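Chenille dusters vs. plain cloths on open shelving
Household forum > Cleaning > Dusting and floors

millrace_dana
Started this topic

We moved in September to a house with a lot of open shelving and I am now dusting far more than I did before. The old place had cabinets with doors. Here it's small metal and wood shelves in nearly every room, and the dust shows on the dark metal within a day or two.

I've been using old T-shirts cut into squares. They work on the flat boards but they're slow around the posts and rails. My sister-in-law swears by the chenille kind on a handle. I've always thought of those as something for cars. Does anybody use one indoors, and does it pick up dust or only push it around?

Also, do you spray anything on it first?

pTolliver
I use one and like it. Always dry. If you spray it, the strands mat together and you get streaks on anything glossy. Top shelf first, then the one below, then whatever the shelf is standing on. I take it outside and shake it between rooms.

It won't do anything for grease. If your shelves are in the kitchen you'll need a damp cloth with a little dish soap.

Frauke Lenz
I disagree about always dry. A completely dry microfiber throws a fair amount of dust into the air in my house, and it settles again by evening. I run the head under the tap, wring it hard, roll it in a towel and press. After that it's barely damp and it holds what it picks up. I've done it that way on painted wood for years with no streaks.

On unsealed wood I'd go dry, yes.

pTolliver
Barely damp is still damp. I had a pine shelf where the grain came up and felt like sandpaper. It was damp cloths that did it.

Frauke Lenz
Was it sealed?

pTolliver
No. It was an oiled one.

Frauke Lenz
Then we agree, I said dry on unsealed.

quillback
Oiled and unsealed aren't the same thing, but both of you are right that water is a bad idea there. Dana, what finish is on yours? If you don't know, put a drop of water on the underside of a board. If it beads, there's a finish on it. If it soaks in and leaves a dark spot, treat it as bare.

millrace_dana
Did the drop test on two of them. The hall shelf beads up. The one in the back bedroom soaked it right in. That one came from Fonduswood and the paper that came with it only says "wipe clean."

hobnail_rr
Fonduswood boards are bare as far as I know. I have the tall unit. I put two coats of water-based poly on mine before loading it and it's been fine. It's a day's work with the drying. Cleaning is much easier afterward.

I'm in the chenille camp too. Mine is teal with a flat plastic handle. Pictures below.

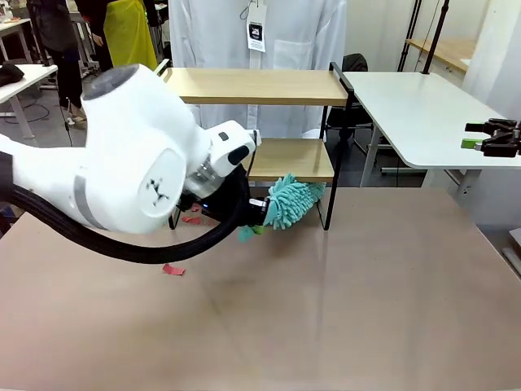
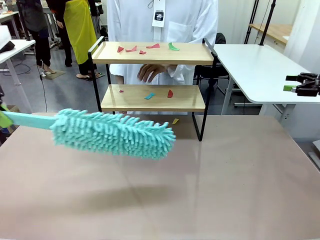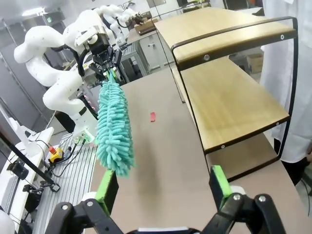 The head matters more than the handle. Look for dense strands sewn close together. I had a Brelley before this one and the strands were so sparse you could see the backing through them. It went bald along one side and I ended up using it on the garage windowsills.

For rails and side loops I turn the duster on edge and run it down both faces. A folded T-shirt gets into tight corners better, so don't throw those out.

wendell_oaks
What do you do about washing it? I ruined one by putting it in with towels. It came out full of lint and never picked up anything again.

hobnail_rr
Wash it alone or with other microfiber. No fabric softener and no dryer sheets, they coat the fibers. I hang it up overnight. The label on mine says 60 degrees, which is Celsius, so that's hot on an American washer. I go cooler than that.

wendell_oaks
It was the softener, then. My wife uses it in every load.

bluecrock
I'm going to be the one who says skip the duster. I've tried chenille, feather, lambswool and the disposable kind. A vacuum with the soft brush attachment beats all of them because the dust leaves the house. I do the whole living room in 5 minutes. The Skustholm brush fits most hoses and the bristles are soft enough for lampshades.

pTolliver
You have to take everything off the shelf to vacuum it though.

bluecrock
You have to take everything off to dust it properly too. People who dust around things end up with a ring.

pTolliver
I lift with one hand and dust with the other. I can't do that with a hose.

Frauke Lenz
The vacuum is better for anybody with allergies, if it has a decent filter. An old one with a cloth bag blows the fine stuff out the back. I use mine on the books once or twice a year and the duster in between.

quillback
Books are their own topic. Tops of the pages, spine toward you, brush away from the binding. Don't use chenille on old dust jackets. The strands can catch a torn edge.

carla_in_the_valley
Has anybody used the Chala cloths? They were on sale at our hardware store in a pack of 100 and I bought them without thinking it through. They're thin. They seem all right for mirrors.

bluecrock
They're okay for mirrors and faucets. Too thin for dusting, they go gray right away. I keep some in the car.

millrace_dana
Thank you all. I think I'll get a chenille one for the metal parts and keep the T-shirts for the corners. I'll also poly the bedroom shelf, but that has to wait until I can open the windows for a day. Satin or matte? The boards are light and I don't want them to go yellow.

hobnail_rr
Water-based matte. The oil-based kind is the one that yellows. Sand lightly between coats and get all the sanding dust off before the second one or you'll feel it forever.

Frauke Lenz
And do the underside as well, or the board can cup.

pTolliver
I've never done the underside of anything and none of mine have cupped.

quillback
Mine did. It was a wide board in a damp room. Do the underside.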